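Ticket 1830
Queue: Cell support
Subject: Left gripper stops short of full close, marker on right gripper lost on and off
Opened by: Tamsin Paewai
Opened: 12/18/18
Priority: Medium
Status: Closed, follow-up item open
Equipment: Bench cell, two hand-held grippers, Ullero controller, Monley tracking software

Reported problem
Left gripper does not reach zero opening. Monley logs a jaw value of 8 with the trigger fully pulled, should read 0. Thin parts are dropped. Separate complaint on the same cell: pose of the right gripper freezes for short periods and then jumps. Operator has restarted the software twice with no change.

Log

Entry 1, T. Paewai
Power cycled Ullero controller. No faults on startup. Jaw value still 8 at full close. Swapped left and right cables at the controller. Offset stayed with the left gripper, so controller input and cable are ruled out. Cables returned to original ports.

Entry 2, T. Paewai
Pulled the mesh pads from the left jaw. Lower edge of one pad had lifted and folded under itself, adding thickness at the bottom of the V. Old adhesive was hard and came off in flakes. Cleaned both faces with alcohol, let them dry, fitted new Bastik pads. Jaw value now 3 at full close. Better but out of spec.

Entry 3, T. Paewai
Opened the housing. Set screw on the linkage had backed out. Removed, cleaned threads, reinstalled with low-strength threadlocker. Do not use the high-strength type here, the screw head strips on removal. Left overnight before loading.

Entry 4, Stüber support (by email)
Offset table should be cleared after any pad change. Old offsets are kept through a power cycle. Menu path is Setup, Jaw, Clear Offsets. Run full open and full close on both grippers after clearing, one at a time.

Entry 5, T. Paewai
Cleared offsets per Entry 4. Ran the open and close routine on both. Left now reads 0 at full close, 114 at full open. Right reads 0 and 114. Ran 1000 trigger cycles on the left, read 0 at the end. Closing this half of the ticket.

Entry 6, T. Paewai
Marker dropout on the right gripper. Checked exposure first. It was on auto and was going long whenever the gripper turned away from the ceiling lights, which blurs the marker edges on fast moves. Set to fixed. Dropouts fewer but still present. The marker block also had some play at the mount. Tightened, then repeated the extrinsic calibration.

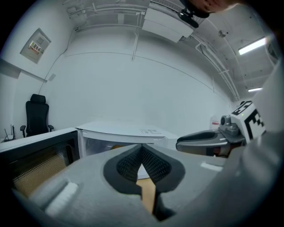 After calibration, ran the standard reach pattern over the table at slow and normal speed. No freezes at slow. One freeze at normal speed, at the far end of the reach, with the marker turned nearly edge-on to the camera. Monley recovers in that case without a jump. Treated as a limit of the marker angle and added to the operator notes.

Entry 7, T. Paewai
Returned to operator. No repeat reported on either item.

Cause
1. Lifted pad and loose linkage set screw, left gripper. Stale offsets hid part of the correction.
2. Auto exposure and loose marker block, right gripper.

Follow-up
Pad inspection added to the July service sheet. Spare Bastik pads on order, one set left in the drawer. Stüber asked whether the offset table can be cleared automatically on pad change, reply pending.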